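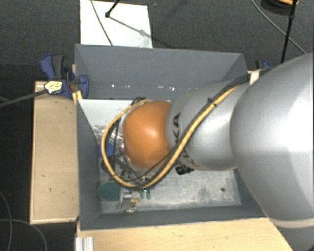
Fedir Zhuravel wrote in to ask whether one deep bin can really hold all the small stuff, or whether it always ends up as a heap at the bottom that you have to dig through. Great question, and one I've wrestled with for years!

My vote is yes, one deep bin works, as long as you treat it as a stop on the way and give it a night of the week when it gets emptied. I love a tall-sided gray bin for this (you can drop things in from across the bench and they stay in). A few habits that have made mine so much nicer to live with:

Push the small things to one side. Little items spread over a whole floor take ages to gather up, but a cluster in one corner comes out in two handfuls.

Watch out for clear plastic. A crinkly bag or wrapper hides whatever is under it, and it's shiny enough that your eye skips right over the gap. Flatten it or toss it before it goes in.

A pale floor helps no end! I lined mine with an offcut of light shelf liner back in October and now I can spot a dark screw straight away. It scuffs, so wipe it down with a damp cloth and a drop of dish soap, then let it dry with the bin tipped on its side.

Bright colors are your friend – a dab of pink nail polish on the tiny tools means you'll find them every time.

Label the outside, up near the rim. Masking tape and a marker do fine.

And if you have cords hanging over the bench, tie them back first. I once pulled a whole glue gun in after me reaching for a hinge.

Next up: jar lids, and which ones are worth keeping.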